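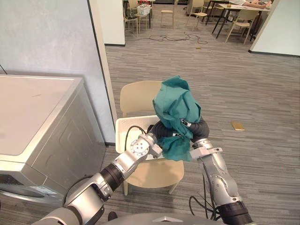 Where should the folding go on when you haven't got a spare table? On a chair, with a tray on the seat to keep everything clean and in one place.

Home | News | Laundry & Linen | Shops | Contact

Last updated: 2025-09-07

Jumside launches the Yeoman tray for people who fold wherever they can

I've been folding tea towels on chairs for years, so I'm very pleased (all right, a bit giddy) to tell you that we at Jumside are bringing out a tray made for exactly that job. It's called the Yeoman, it's white, it has a raised rim, and it goes on sale in our Rengate shop this week.

We asked our customers in August how they deal with clean washing at home, and 1,983 of you wrote back. Thank you! The answer that stuck with me was that 85 per cent of you don't have one fixed place to fold. You use the bed, the sofa arm, the ironing board, the top of the freezer – and very often a plain plastic chair pulled into the middle of the carpet.

I do my cloths straight from a crumpled heap. Pick one up by two corners, let the loose end drop on to the tray, then fold it over on itself and smooth the creases out with your palm. The rim stops a small pile sliding off when you carry it to the cupboard, and that was the bit I fussed over most while we were working on it with Plakus, who make the trays for us.

The Yeoman comes in two sizes. The smaller one is meant for a chair seat and the larger one for a bed or worktop. Both wipe clean, and both stack, so if you buy a set of six for a village hall or a guest house they won't take up a whole shelf.

Pop into the Rengate shop to try one with your own tea towels, or ring the shop if you'd like us to keep one back.

Back to News | Next story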